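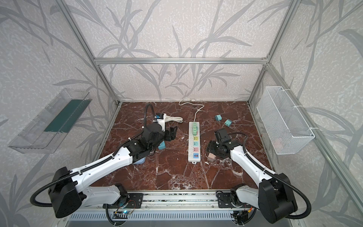 *White veins on dark reddish-brown marble, with a leaf and grass wallpaper in grey behind.*

# Denmont goes mad for red marble as stone and paper fair returns

August 2026

Denmont's stone and paper fair has had its best year yet, with 2,876 people through the doors of the old Heffernan building and a queue for the offcuts table that went down the stairs and out past the bicycle racks.

The fair began as a clear-out sale for leftover worktops and odd rolls of wallpaper. It still is one at heart, but it has grown into a proper day out, with talks, cutting demonstrations and a very good cake stall, and this year every room on the ground floor was given over to it. If you came for one square of slate to put under a plant pot, you will probably have gone home with four.

The big surprise was colour. For years the pale stones have gone first, and sellers brought them in by the vanload expecting the same again. This time the reds and browns were picked over by mid-morning. Of the 254 slabs and part-slabs listed in the sale sheet, the deep reddish ones were the first to be marked as sold, and several buyers had come a long way for them.

"I had people stroking it," said Thaís Cordeiro, who organises the fair and also gave the opening talk. "They'd walk past a lovely white piece, very polite, and then they'd see the red and just stop. I think we all got a bit tired of kitchens that look like the inside of a fridge."

Her talk was on how to read a veined stone before you buy it, and it was packed to the back wall. She asked everyone to turn a sample upside down, then sideways, then upside down again, and the change in some of them was startling. A piece that looked busy one way up could look calm the other. She also had plenty to say about reds in particular: how they darken in a north-facing room, how they can go nearly orange under a warm bulb, and why you should always carry a sample home and live with it for a week or two before handing over any money.

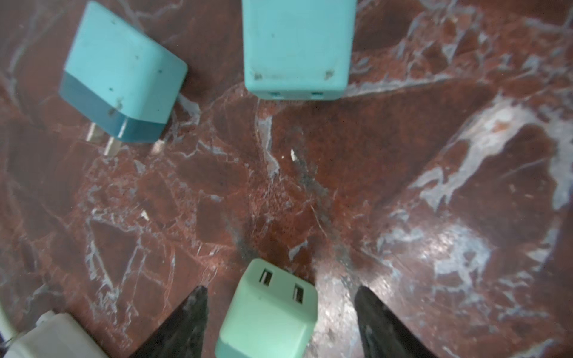 *Pale veins branching across a polished red-brown marble, with a wide patch of glare to the right and plastic chargers resting on top.*

Glare came up again and again in the questions afterwards. A high polish brings out the colour of a dark stone wonderfully, but it also throws back every window and ceiling light, and the pattern can seem to vanish on the bright side. Cordeiro's advice was to bend down and look along a slab as well as straight at it, and to do it twice, once with the lights on and once with them off. A honed finish is softer on the eye, though it gives up some of that lovely depth. One couple in the second row had brought photographs of their own kitchen table and got a full consultation on the spot, to the delight of everyone sitting near them.

Cleaning was the other hot topic, and here the message was refreshingly simple. Use a soft cloth, warm water and a drop of mild soap, then dry it. Keep vinegar and lemon well away from marble, along with any spray that promises to shift limescale. Wipe up wine and coffee straight away. Fine grit does more harm than most people expect, so lift things up instead of sliding them across, and if a mark won't budge with soap, ask a stone mason before you reach for anything stronger.

## Upstairs with the wallpaper

The paper side of the fair has always been the quieter half, tucked away on the first floor, but not this year. Avine, the small print studio on the canal side, brought its whole back catalogue of leaf and meadow patterns and let visitors unroll as much as they liked. It was glorious chaos. By lunch the long room looked like a hayfield, with paper grasses running down every table and over the edges.

Avine's printers spent the afternoon showing how a repeat is planned so that a stem leaves one strip and picks up again on the next. They had a wall of boards set up for people to try it, and it is far harder than it looks – my own attempt had a fern growing straight into the side of another fern. The children's version, with stickers, was done much more neatly.

Hemia, which sells plant-dyed papers, had the table opposite and a steady crowd all day. Its softest greens sold out, and orders were being taken on the back of an envelope by closing time.

Much of the chatter up there was about putting the two halves of the fair together. Strong stone and strong paper in one small room sounds like too much, and plenty of people said so. The trick, according to Cordeiro, is to let only one of them have the colour. Grey paper with a big, loose pattern will sit happily beside a red marble, she said, so long as the grey is a quiet one and the stems are large enough to read from the doorway. Small fussy prints fight with the veins. 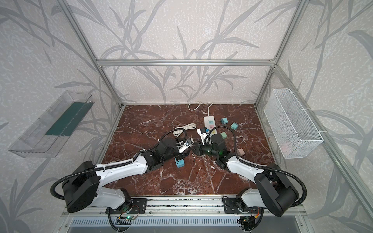 *Big grey stems and blades on a speckled light grey ground, behind red-brown marble veined in white and pale pink.*

The sample desk was set up for exactly this kind of matching, and it was the happiest corner of the building. You picked a square of stone, you picked a strip of paper, and you carried them both to the window. Total strangers were offering opinions. Somebody found a pinkish vein that only showed up next to a cool grey, and a small cheer went round.

There were 16 sellers in all, and every one of them has asked to come back. The one grumble, and it was a fair one, was parking. Loading a slab of marble into a hatchback on a narrow street is slow work, and drivers behind were not always patient. Next time there will be a separate loading bay at the rear of the Heffernan building, with a trolley and straps to borrow.

A smaller winter sale is planned for November, in the same place, with offcuts only and nothing too heavy to carry under one arm. There will be 8 tables, and two of them will be kept for reds and browns after this year's rush. Cordeiro will repeat her talk on reading a stone, and Avine is running the pattern boards again for anyone who wants another go at the ferns.

Entry to the winter sale is free. Bring a tape measure, a photograph of your room in daylight and a blanket for the back of the car.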